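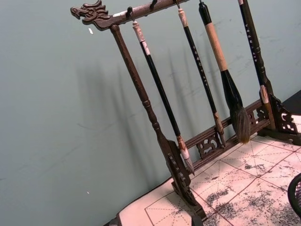

Rakmont wrote:

> The way I see it, if the arm does the setting out and the putting away, then that's two jobs gone from the workshop, whatever they call it. Sanovis can say "assist" as often as they like. I've been in this trade long enough to know what happens to the assistants. And once the arm can hang a brush, somebody in the office will ask why it can't hold one. Has anyone on the list worked next to one of these for longer than a demo?

Yes, me! I've been meaning to write this up for the list anyway, so thanks for the push. Sorry it got long.

For those who don't know our place, we're the Drirkel studio, and we do hand lettering and brush calligraphy, mostly certificates and invitations, plus the practice classes in the evening. There are 5 of us on the day shift. The arm came in with the Sanovis contract, and its work is the stuff around the writing. It takes brushes off the rack and puts them back on their hooks, it lays out the gridded sheets, it moves finished pieces over to the drying shelf. It doesn't write. We did ask, and the installer looked a little offended on its behalf.

First, the jobs question, because I know that's what everybody wants to hear about. We haven't lost anyone. What we have lost is the way the day used to be split up. Setup and cleanup used to go to whoever was newest, and that's how I learned the trade – you handled every brush in the building before you were allowed to ruin good paper with one. You found out which heads were losing hair and which ones had gone stiff at the root. Our newest person started after the arm and went straight to the practice table. Her strokes are coming along faster than mine did. But she'll pick up a brush with a bad tip and not notice until she's three characters in, and I don't think that's her fault.

So we changed it back, partly. The arm hangs the brushes, and a person goes down the rack before opening and touches every one. It takes a few minutes. The office wasn't thrilled (they had put that time down as saved), but they let it stand.

Second thing, hooks. If you're going to do this, look at your racks before you sign anything. Those little cord loops at the top of the handle are easy for fingers and miserable for a machine. A fat brush with a heavy head swings when you let go of it, and if the arm lets go too soon the whole thing ends up on the table. We had a drop rate of 3,000 to "please stop" in the first weeks, by my own unscientific measure. It got better when the Mthembu people came out and slowed down the last bit of the motion. Now it's so slow that you want to reach over and do it yourself. You get used to it. I put the kettle on.

Third, the pay. We got our rates moved because we're now down as "cell operators" on top of lettering, and that was worth fighting for. Get it in writing before the thing is bolted down. After that they've got what they want and you're asking for favors. Our agreement also says the arm can't be used to time us, meaning nobody gets to pull its log and work out how long I spent on a sheet. I'd push for that one even harder than the money.

What I don't love is the quiet. There used to be two of us at the rack first thing, complaining and rinsing, and most of what I know about the people I work with I heard over that sink. Now there's a motor noise and I'm at my desk 80 percent of the morning. I've started eating lunch with the others again to make up for it, so there's that.

As for the arm holding a brush someday, I really don't know. The office has mentioned it once, for the ruled envelopes, and there's supposed to be some sort of trial in June. I'll report back if it happens. If anyone has contract language covering a change in what the machine is used for, please send it to me or post it here, because ours is one vague sentence and I'd like a better one before then.

Also, does anybody still have the 55-sheet practice pads? Our supplier stopped carrying them.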